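4 December 2020

Checked the Branavero record again, the high reading of 47 °C that came through in the March export. I wrote last time that it was probably good. Now I am less sure, so I put here what I did, in order.

The station file from Hulano has 3,655 daily maximum values. After I removed the days with a missing flag there are 3,142 left. The difference is bigger than I expected for a station with a full-time observer. Most of the missing days fall in two long blocks, and the high reading comes nine days after the end of the second block. This is not proof of anything, but a sensor that was just put back in service is the first thing to suspect.

Compared with the neighbors:

- Prenosine: on the same day it was a warm day but an ordinary one, well inside its usual range.
- Dervishi: also ordinary. The maximum came two hours earlier than at Branavero.
- Hulano itself: no value for this day, only the minimum. 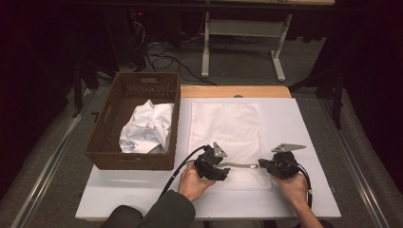
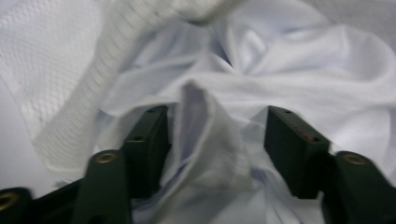 The minimum at Branavero for the same night looks normal. So if the sensor was wrong, it was wrong only in daytime, and this makes me think about the shield or the sun on the housing. A bad calibration would move the night values too. I checked the 30 nights after and found no shift against Prenosine.

Then I looked at wind. With very weak wind a shield without a fan can read too high, sometimes by more than one degree, but I do not believe it can give the whole difference here. We need the ten-minute data for this. The daily file does not show if the maximum was one spike or a slow rise over the afternoon.

One more thing, the unit. In the older part of the export 391 rows are in tenths of a degree and the rest in whole degrees with one decimal. My script converts by column header and the header changes in the middle of the file. I tested the rows near the change by hand and they are correct. The high reading is far from this place, so I think conversion is not the reason. Still I want to run it again with the conversion turned off and compare the two outputs.

For now I set the flag to "doubtful" and keep the value in the table. Please do not use it for the list of station extremes yet, and do not delete it also.

To do:

- ask Hulano for the ten-minute data and the maintenance log
- rerun without conversion
- check the same day in the Dervishi paper sheets, the scan is hard to read
- correct my note from last time, I wrote the wrong station height there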